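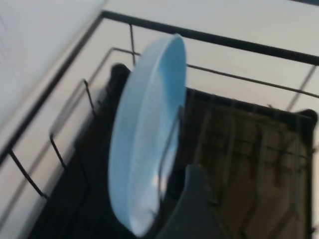
3. Reading the sheet music covers of Bastau

I came to the covers by accident. I was in the town archive at Bastau looking for something else entirely (hotel registers, if you must know), and the archivist's trolley had a box of parlor songs on it that belonged to another reader. I peeked. On top was a waltz called "Evening on the Eder," with a paddle steamer, a bandstand, and a very large moon all squeezed onto one lithographed page, and I'm afraid the hotel registers had to wait until Saturday.

What grabbed me was how much the cover promised compared with what the music delivered. The waltz itself is plain stuff, thirty-two bars that any child with a year of lessons could get through. But the cover! Four colors, hand-drawn lettering, a tiny view of the river landing with the hotel awnings picked out in red. Somebody in the print shop worked a good deal harder than the composer did, and I think buyers knew it.

The two collections I use in this section are the Bastau box, which has since grown into a proper series of 845 covers, and the larger Cendgate deposit, with 1,561. I left out anything with a plain typographic cover, and I left out duplicates unless the second copy had writing on it. I love the writing. People noted who gave them the song, which verse to skip, and in one case the price of a goose.

3.1 Who was buying, and where

Music historians have tended to treat these songs as home entertainment, bought in a city shop and carried back to the piano. That's true of a lot of them. The Cendgate covers mostly carry stamps from music dealers, and the dealers were clustered near the theater, where you'd expect them. The Bastau covers are different. A good many were stamped by tobacconists, by a bathhouse kiosk, and by the steamer company itself, which sold songs on deck along with lemonade. I read that as a souvenir trade. A visitor who couldn't play a note might still want the river and the moon to take home, and several of the Bastau covers have pinholes in the corners, so at least those ones ended up on a wall at some point.

I should be careful here, because pinholes don't come with dates. A cover could have been sung from for years and pinned up by a grandchild. Still, when I find holes in a copy whose inner pages were never cut, I feel fairly safe saying that it wasn't bought for the tune.

3.2 The same river, over and over

Once you've looked at a few hundred of these you start to recognize the view. The artist stands on the east bank, a little above the landing, with the church to the left and the steamer coming toward us. It's a lovely spot. It's also a spot where, as far as I can tell from the town maps, you couldn't have seen the church at all, thanks to a brewery that was in the way for the whole period. The brewery never shows up on a single cover.

The printers at Berkgate, who handled most of the Bastau work, kept their stones and reused them. The landing view turns up on waltzes, on a temperance hymn, and on a comic song about a mother-in-law, with only the lettering and the moon changed. (In the daytime version the moon is scraped out and you can still make out a faint ring in the sky, which pleased me more than it should have.) Reuse was thrifty, obviously, but it also did something to the town. By the time photographers arrived to take their own views, visitors already had a picture of Bastau in their heads, and the photographers climbed up onto the brewery roof to get it.

Figure 3. Covers in the two collections, after leaving out plain covers and duplicates. Bastau: 845. Cendgate: 1,561. Unmarked second copies are not counted.

I haven't found the steamer company's order books, and I'd dearly like to. The Berkgate ledgers list print runs for a few titles, and the numbers jump around: one edition of "Evening on the Eder" ran to 900 copies and a later one to 1,535, with no note on who ordered the increase. My hunch is the company, stocking up for the summer boats. The next section goes through the ledger entries for those two editions line by line.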